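1/
Okay, I've had the Osberg hand-held gripper kit for a month now and my arms are tired and I'm having a great time. Long thread, mostly for people who teach robots by demonstration and are wondering if a wired pair is worth it in 2-hand work. Paid for it myself, no code, no affiliate link.

2/
What I bought: the pair, both cables, a spare set of fingertip pads, a hex key and a little logging box called the Gasham. You hold one gripper in each hand, do the chore, and the box writes down how far the fingers are open along with the video. Setup took me an evening, and most of that was me hunting for a USB port that could keep up.

3/
The thing I love most is how mechanical it feels. Black plastic linkages, brass-colored bushings at the joints, plain rectangular pads at the tips. You close your hand and the fingers close, and there's just enough give that you can tell when you've got hold of something thin. I came from a pair with a spongy trigger and I would not go back!

4/
My test chore is putting a garbage bag in a wastebasket. I picked it over folding towels (everybody folds towels) and I'm so glad, it's a wonderful nasty little problem. The bag is floppy and shiny, it sticks to itself, it changes shape every time you breathe near it. And you need both hands, one to hold the plastic and one to keep the bin from scooting off.

5/
Sage-green bin, black bag, table in the middle of the room. Gloss black plastic against black fingers is about the meanest thing you can do to a vision model and I wanted to start mean.

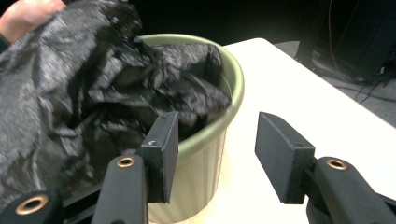
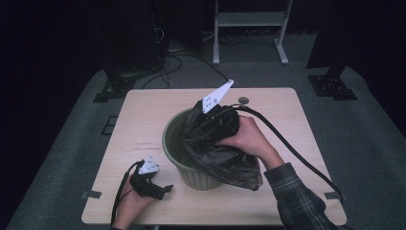
6/
Stuff I learned about bags, in case you try this too. Open the mouth of the bag all the way before you go near the bin. Push the middle down first and worry about the rim after. If a fold gets caught between the pads, open wide and start the grab over, don't shake it. Shaking makes a beautiful mess of the recording.

7/
Cables! I was ready to be grumpy about them. They're thicker than I'd like and I do plan my moves around them a bit, especially turning the right wrist over. But I've had zero dropouts, and with my old wireless set I was throwing away takes every session. I run the slack off the side of the table and away from my feet and after a few days I stopped thinking about it.

8/
Weight: fine for a while, then very much not fine. I can do up to 40 minutes before my grip gets sloppy, and the sloppy takes look sloppy when you play them back. Now I stop when I notice my shoulders coming up. Short sessions with a snack in between have given me much nicer data than one heroic afternoon.

9/
The pads are good on the bag and so-so on the rim of the bin. A rolled rim is curved and smooth and the pads are flat, so you get a skinny line of contact and it wants to twist. I tried the softer pads that Stonby sells (they fit after you swap the screws for shorter ones) and they hold the rim better but drag on the plastic. I went back to the stock ones for this chore and I'd use the soft ones for cups.

10/
Software is where I have gripes. The Gasham names every take with a string of letters and there is no way to mark a bad one while both your hands are full. I want a foot pedal! Support told me pedal input is on their list. For now I say "toss" out loud and search the audio later, which works way better than it has any right to.

11/
Playback is lovely, though. Both hands and both finger curves scroll along under the video, and you can drag through a take and see the exact spot where your left hand loosened up. I've fixed habits of mine that I had no idea about. Apparently I squeeze like mad whenever the bag rustles.

12/
Price: the pair with the box was $229 in the March sale, and the spare pads came in the package. The Havlíček set is the other one I looked at hard. It's lighter and has a nicer handle, but it comes as a single gripper and the second one has to be ordered on its own. For one-handed pick and place I'd be tempted. For bags I need two.

13/
Where I'm at: heading for 2,000 takes of this one chore, with different amounts of crumple at the start and the bin moved around between tape marks. Then I train on it and see what the arm makes of it. No results yet, so please don't ask me if it works, I'm dying to know too.

14/
If you have one of these and you've found a good way to strain-relieve the cable at the wrist, please post it. I'm using a hair tie. Next up is pillowcases and I'm a little scared.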